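[Wiltlow-home] Re: Washing and folding the blue microfibre towels

Date: Sunday, March 31, 2019
To: Wiltlow home and laundry list

Replying to the question from Friday's digest. I've left the relevant part of it in and trimmed the rest.

> We bought a bundle of blue microfibre towels from Diltellow for the
> kitchen and the car. They were good for the first month. Now they
> leave lint on the glass and they don't pick up water the way they
> did. I wash them with everything else, warm, with the usual softener.
> Also they will not stay folded. I stack them on the laundry shelf
> and by the end of the week it is one big heap with the shirts and
> tea towels mixed in. Is there a trick to it or should I go back to
> cotton?

I wouldn't go back to cotton yet. We went through the same thing and most of it was the softener.

Stop using the softener on these towels altogether. It coats the fibres and they push water around on the bench without taking it up. Liquid detergent, half the usual amount, cool or warm wash, no bleach. If they are already coated, put them through 2 washes in a row with no softener and see how they feel after the second.

Keep them away from cotton in the machine. The looped pile grabs lint off flannelette and bath towels and hangs on to it. I run ours as a separate small load, or with polyester sports gear if there isn't enough to fill it. Shirts with a print go in another load here, inside out, mostly so the print doesn't get rubbed.

For drying, the line is fine. They dry quickly even on a grey day. If you use the dryer, put it on low and clean the filter first. High heat makes the pile go stiff and I haven't found a way to bring it back.

We have the Altton ones, which were $2 each in the bulk bin, so I can't speak for the Diltellow brand. The care seems to be the same for anything with that pile.

On the folding, I sort everything out flat before I fold any of it. Shirts in one spot, white cloths in another, blue towels last because they are the ones that bunch up.
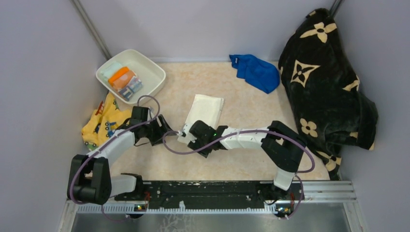
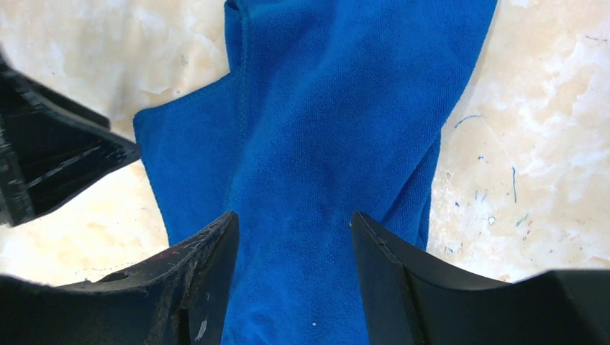
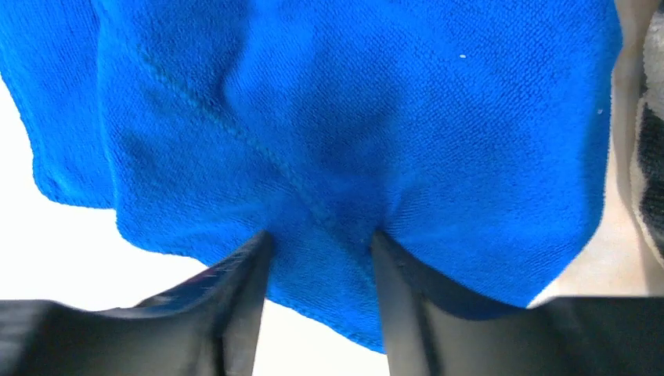

FOLDING THE BLUE ONES

1. Look for the stitched hem and find a corner. It's easier to get hold of than the middle of the cloth, where you usually end up with more than one layer in your hand.

2. Hold it by two corners on the same side and give it one good shake. This gets the bunching out and also drops any loose lint. Do it away from the clean pile.

3. Lay it down and smooth it from the centre out to the hems. Check that no corner is tucked back underneath. I miss this about every second towel and have to start again.

4. Fold in half, hem to hem, then in thirds the other way. The pile grips itself, so press down with your palm as you go and don't drag it.

5. Stack with the folded edge facing out. You can pull one from the shelf without the rest coming along.

If white specks are still sitting on the pile after the shake, pick them off by hand or use the sticky side of a bit of packing tape. A lint roller works too but it goes through a lot of sheets on this kind of fabric.

WHERE TO KEEP THEM

We stopped putting them on the same shelf as the clothes. They have a shallow tub of their own now, stood up on edge like files, and that did more for the heap problem than any folding method. The ones for the car live in the garage and don't come back into the kitchen lot. I put a stitch of red thread in the corner of those so they can be told apart after the wash.

There was a long thread on softener last May if you want to look through the archive. Message 277 has the vinegar rinse instructions. I tried it and couldn't see much difference over plain washing, but others liked it. Message 683 is the one on dryer settings.

Let the list know how they come up after the second wash.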